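Before you start: this page covers washing and blocking a chevron or ripple blanket made mostly in wool. If yours is all acrylic, skip to the last section, as wet blocking won't do much for it.

# Washing and blocking a ripple blanket

A ripple blanket comes off the hook or needles looking worse than it will ever look again. The edges pull in, the points at each end curl, and one side is often longer than the other. Most of that can be fixed with water, pins and two days of patience.

I learned this method from Waraporn Ruangrit, who ran the Monday night group in Maststead when I joined it. I've changed a few things over the years but the order of steps is hers.

## What you need

- A bathtub or large laundry sink
- Wool wash, the no-rinse sort if you can get it
- Two or three old bath towels
- Foam mats (the interlocking kind sold for kids' play areas work well)
- Rustproof pins
- A tape measure

Don't use ordinary sewing pins. They rust overnight and the marks don't come out of pale yarn.

## 1. Weave in the ends first

Stripes mean ends, and a scrap blanket can have hundreds. Weave them in along the slope of the chevron, following the row of the same colour, then turn and go back the other way for a few stitches. Leave a tail of two centimetres or so on the wrong side. Trim it after the blanket is dry, when the stitches have settled.

## 2. Test for running dye

Wet a corner of each dark colour and press it between two pieces of white paper towel for a minute. Navy, red and deep teal are the usual offenders. If colour comes off, wash in cold water with a dye-catching sheet and don't leave the blanket to soak. Kelly Bastos lost a cream border to one row of burgundy and has tested everything since.

## 3. Soak

Fill the tub with cool water, add the wool wash and swirl it before the blanket goes in. Push the blanket down until the air comes out and leave it for 20 minutes. Don't rub or wring it. Let the water out with the blanket still in the tub and press down with flat hands to get rid of as much as you can.

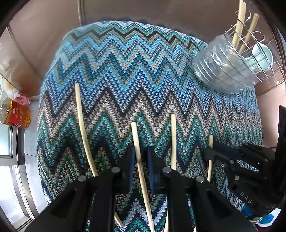
A wet blanket is heavy. Mine used 2,202 metres of worsted-weight yarn and I can't lift it out of the tub in one go without stretching it. Roll it up where it lies, get both arms underneath and move it onto the towels as a bundle. Roll it in the towels and kneel on the roll. Change to dry towels and do it again.

## 4. Lay it out and measure

Put the foam mats down somewhere they can stay for two days, away from direct sun and from pets. Spread the blanket out and measure the width at the top, middle and bottom. Write the three numbers down. The middle is usually the widest, and the foundation edge the narrowest.

Pick the width you can get everywhere without forcing it. If the foundation edge is more than 6 cm narrower than the rest, the starting chain was too tight and blocking will only help a little.

## 5. Pin

Start at the centre of each side and work out to the corners. On the top and bottom edges, pin every peak and every valley. Pull the peaks out gently until they line up, then ease the valleys in. On the long sides a pin every 10 cm is enough.

Check that the chevrons run straight down the blanket. Find one column of peaks near the middle and follow it from top to bottom with the tape. If it drifts, unpin one side and shift it across - don't try to fix it by pulling from the corner.

## 6. Dry

Leave it pinned until it is dry right through. Thick stitches hold water at the back, so lift a section and feel underneath. A fan pointed across the blanket helps a lot in humid weather. In April, with the heating off, mine took the full two days and part of the morning after.

## Acrylic and blends

Acrylic doesn't hold a wet-blocked shape. Pin it dry and hold a steamer a few centimetres above the surface, moving the whole time. Never let the iron or steamer touch the yarn. It goes limp and shiny and can't be brought back. Try it on your tension square first.

For blends, go by whichever fibre makes up more than half. If you used leftovers and lost the labels, treat the whole thing as acrylic and keep the steam light.

## Storing it

Fold it, don't hang it, and refold along different lines every few months. Wool should go into a cotton bag with the top tied. Check for moths when you take it out in autumn.

Last updated 09/09/2019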